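Archivado en: Diario, Vida doméstica

11 de enero de 2026

Segundo intento de dejar el azúcar. El primero duró 3 días y acabó en la cocina, de pie, con una cuchara y un bote de leche condensada. Jozef Van Hecke, mi vecino de arriba, asegura que al cabo de una semana el cuerpo ya no lo pide. El suyo será más educado.
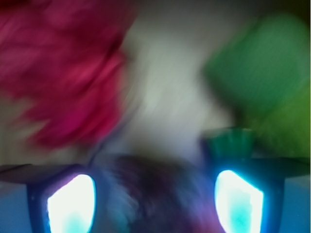

Mediodía

Lentejas sin chorizo, porque ya puestos a sufrir he querido hacerlo bien. De postre, media manzana. La otra media la he guardado para la merienda, como si fuera una herencia. He leído la etiqueta del pan de molde y lleva azúcar. La del tomate frito, también. He dejado de leer etiquetas.

Por la tarde bajé a comprar con una lista de 2 cosas y volví con bastante más, todo muy sano y todo bastante triste. En la caja tenían bombones de oferta, 200 gramos, a la altura exacta de la mano. Los miré como se mira a un antiguo novio en una boda.
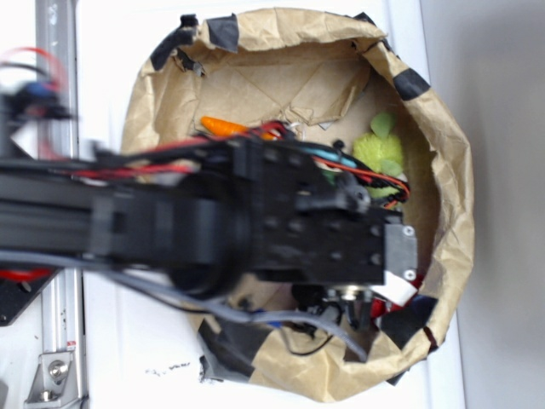
Noche

Me duele la cabeza y he discutido por teléfono con la compañía del gas por 3 euros. He cenado una tortilla francesa. Mi hermana pregunta si en mayo, para su cumpleaños, seguiré así, por lo de la tarta. Le he dicho que la encargue grande.

© Diario de sobremesa | Contacto | Volver arriba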